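Workshop notebook – natural dye bench, Prillitow
April, woad vat, second run

Started at 7.40 this morning because I couldn't wait any longer. The vat had been sitting overnight under its lid with the old blanket round it and I had been thinking about it since I woke up. Lid off: coppery skin on top, a good clump of dark blue bubbles in the middle, and underneath it the liquor was a clear yellow-green, like weak tea made with nettles. Exactly what we wanted! The first run never got past murky teal, so I did a small dance by the sink.

Notes on what changed between run one and run two, while I still remember.

Water. Run one used the outside tap, which is very hard here. Run two is rainwater from the Holden butt (the big green one by the shed, with the Holden label half gone). It needed straining twice through muslin. Lots of moss. I don't know how much of the improvement is the water and how much is everything else, and I changed too many things at once to say. Next time one change only. I wrote that last time as well.

Pigment. Same woad powder from Hadel, same tin, opened in the winter. I pasted it with warm water and a few glass marbles in a jar and shook it for ages, until there was no grit left on the side of the glass. Last time I stirred it with a spoon and there was a blue sludge at the bottom of the vat that never went anywhere. The marbles are brilliant. Please put them back in the jam jar after use and do not let them go down the sink.

Reducing agent. Fructose, as before, with slaked lime. I kept to the one-two-three recipe by weight: one of pigment, two of lime, three of fructose. 17 g of woad, so 34 g of lime and 51 g of fructose. Lime added a spoonful at a time with goggles on. It clumps if you hurry.

Temperature. This is where I think run one went wrong. I had it at 38 degrees and let it drift down while I had lunch. This time I brought it up to 50 and held it there for an hour, then let it fall slowly under the blanket. The old Dreßler hotplate is much better than the new one for this. It is ugly and takes up half the bench but it holds steady, whereas the new one clicks on and off and overshoots every time. I'd like to keep the Dreßler by the window for good, if no one minds losing the space for the button press.

Dipping log

Scoured everything yesterday in soda ash and a little soap, simmered for an hour, rinsed until the water ran clear. The scour water off the linen was the colour of strong tea. It always surprises me how much comes out of cloth that looks perfectly clean.

Wool first, as it's the fussiest. A small skein of the grey fleece, in for three minutes, moved gently below the surface, squeezed out under the liquor and lifted to one side so it didn't drip back into the vat. Came out a sharp lime green and turned blue as we watched, from the outside of the skein inwards. I will never get tired of this. I called everyone over from the loom side and made them stand and look at it. Second dip took it to a proper mid blue. I left it at two because I don't want it sitting in lime any longer than it has to.

Linen strips next. One dip, two dips, four dips, six dips, with ten minutes of air between each. The one-dip strip is barely there, a sort of skimmed milk colour, and I like it very much. Four is about the blue of a school shirt. Six is deeper but a bit uneven along one long edge, where I think it touched the sediment. We need a net or a basket hanging in the vat to keep cloth off the bottom. A plastic vegetable net would do for now.

Cotton was the slowest. It seemed hardly to take on the first dip, then caught up with the linen by the fourth. I put that down to the scour being too short. Give the next batch two hours.

By early afternoon the vat was going tired. The liquor had turned from yellow-green to a dull blue-green, the skin was thin and the last strip came out already blue, so there was oxygen in it. I warmed it back to 45, added a teaspoon of fructose, stirred round the edge in one direction without splashing, and left it alone for an hour with the lid on. Back to yellow by teatime. pH paper said 10, so I gave it a pinch more lime too. I'm so pleased it can be rescued like that; in run one I poured the lot away.

On judging the colour

Every strip looks wonderful when it is soaking and disappointing when it has dried. I keep forgetting. The rule from now on is that nothing gets a name or a number in the sample book until it has been rinsed, soaked in a weak vinegar bath, washed, dried in the shade and looked at by the north window. Under the strip light everything goes purplish and you start believing you've made something you haven't.

It helps to have ready-made blues near at hand too, things with a colour you already know well. Factory blues are so even that they show up a patchy dip straight away, and they come in all the greyish, soft shades that woad is good at. A muted blue top is as useful as any shade card.

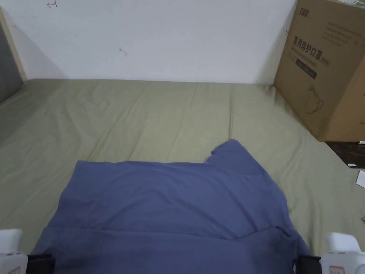 Does woad give a different blue from indigo?

The dye itself is the same, so a strong vat of either ends up in much the same place. Woad leaf holds far less of it, along with other plant matter, and that's why woad blues are often paler and a little softer.

Rubbing test on the dried strips from run one, as they've had time to cure: white cotton rag, ten strokes each, same pressure as far as I could manage. The linen hardly marked the rag at all. The cotton left a clear blue smear, mostly loose pigment that should have come off in the wash. I'll rewash half of it in hot soapy water and leave the other half as it is, then rub both again.

Light test is set up in the south window. Strips half covered with card and foil, pencil marks on the back, to be checked monthly. Please don't straighten them or tidy them away, however scruffy they look!

Sample book: the new strips start at page 56. I've left a blank row under each one for wool, as we only had the one skein this time. Lot number on the Hadel tin is 777, copied in the margin so that we can compare when we open the next one.

For the next run

One change only – keep the rainwater, keep 50 degrees, keep the marbles, and lengthen the cotton scour to two hours.
Vegetable net or similar to hang below the surface.
More pH paper, we're down to the last few strips.
Try the stitched resist on a linen offcut. I have drawn a grid of small rings on the back page and I'm itching to do it.
Ask whether we can have the patch behind the shed for growing our own. A packet of over 1,000 seeds costs less than the tin did, and woad doesn't seem to mind poor soil. It wants cutting before it flowers, so it would be leaves this summer if we sow soon.

Vat is covered and back in its blanket, hotplate off at the wall, lime tub shut and on the high shelf. My fingernails are blue on the left hand only, from the glove with the hole in it. Glove binned. Will feed the vat a little fructose first thing and see if it's good for another skein.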